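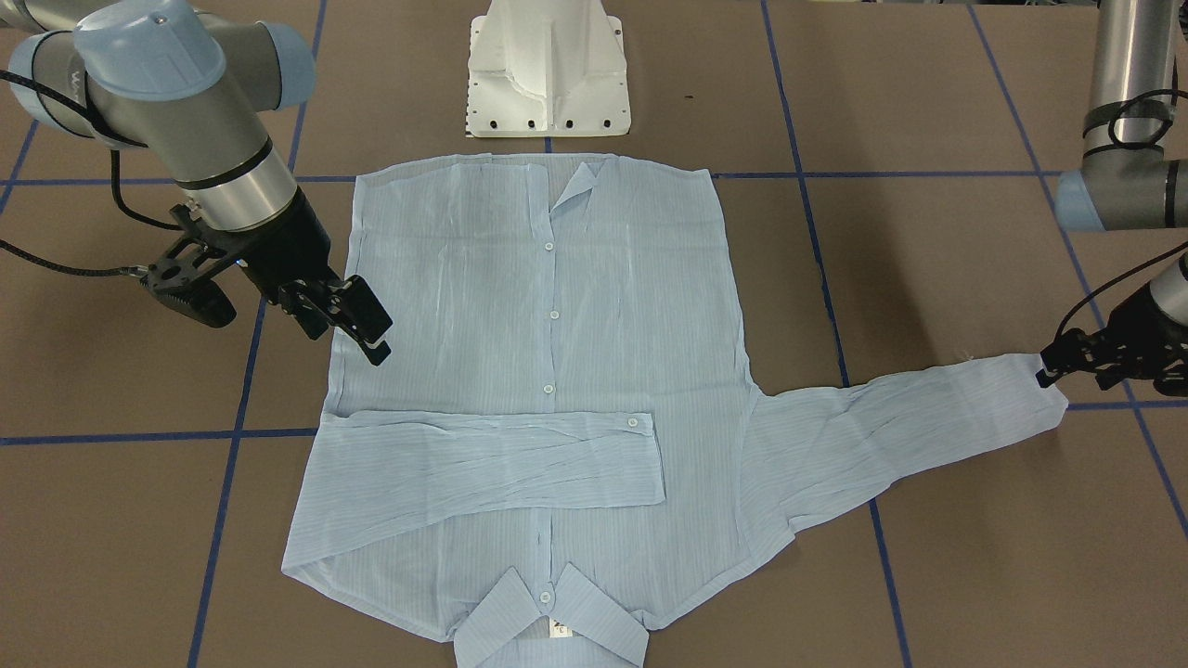
La pinza izquierda suelta el puño a mitad del plegado

Publicado en Automatización - Células de dos brazos
13 de marzo de 2021

Tenemos una célula de dos brazos colaborativos para plegar camisas. Con tejido grueso no hay problema. Con camisa fina, el brazo izquierdo cierra sobre el puño, empieza el arrastre y la tela se escurre en 2 de cada 6 ciclos. El brazo derecho trabaja bien. Los dedos son los originales y llevan unos 4.000 ciclos. Ya he subido la fuerza de cierre y sigue igual. ¿Cambio los dedos o reviso antes la calibración?
Shawky

Gromar
Primero la calibración. Si el origen de la pinza está desplazado, el controlador da por cerrada una posición en la que aún queda holgura, y con tela fina se nota enseguida. Procedimiento:
Retirar la prenda y parar la célula.
Limpiar las caras internas de los dedos con alcohol isopropílico y dejar secar.
Repetir la referencia de cero con los dedos vacíos.
Comprobar con una galga el paralelismo en la punta.
Si la galga entra por un lado y por el otro no, apretar los tornillos del soporte y repetir el cero. Mirar también el cable de la pinza: si queda tenso con el brazo extendido, tira de la muñeca.

Zumance
A mí me pasó lo mismo y cambié los dedos. Solucionado.

Jandville
De acuerdo con Gromar, pero baja además la velocidad de arrastre durante los primeros 5 cm. Deja la fuerza como estaba - subirla marca el tejido y no corrige la holgura.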